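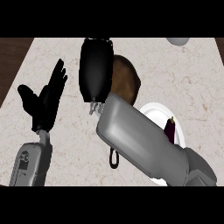

Ticket 135 - Compra manos robóticas, banco de cocina
Estado: abierto
Proyecto: Rillow
Prioridad: alta (cierre de presupuesto)

23 dic 2022
Necesito decidir hoy qué entra en el pedido. La simulación corre con dos brazos y mano en cada uno, encimera de mármol, plato blanco y berenjena. En el real tenemos un brazo solo. Falta el segundo + las dos manos.

Presupuestos recibidos:
Nosgate: brazo y manos juntos, entrega 6 semanas. No incluye montaje.
Nwachukwu: solo manos, 3 semanas. Piden el modelo exacto de muñeca, no lo tengo a mano.
Tudum: sin respuesta desde octubre. Reclamado otra vez.

Problema: en esta vista el antebrazo derecho tapa casi todo el plato y la berenjena queda pegada al lateral. Si en el real pasa igual hace falta otra cámara y no esta presupuestada.

Probado:
- mover la base derecha en el simulador: sigue tapando
- subir el punto de vista: mejor, pero se pierde el asa negra de abajo

Pendiente:
- pedir a Nosgate precio con montaje
- plano de la muñeca para Nwachukwu
- partida de cámara, preguntar si cabe en consumibles (creo q no)
- repuestos de dedos, nadie los ha cotizado

Act. misma tarde: compras cierra el pedido a las 23 h. Si no llega lo de Nosgate pido solo las manos y el brazo pasa al año que viene. Dejo el tiket abierto.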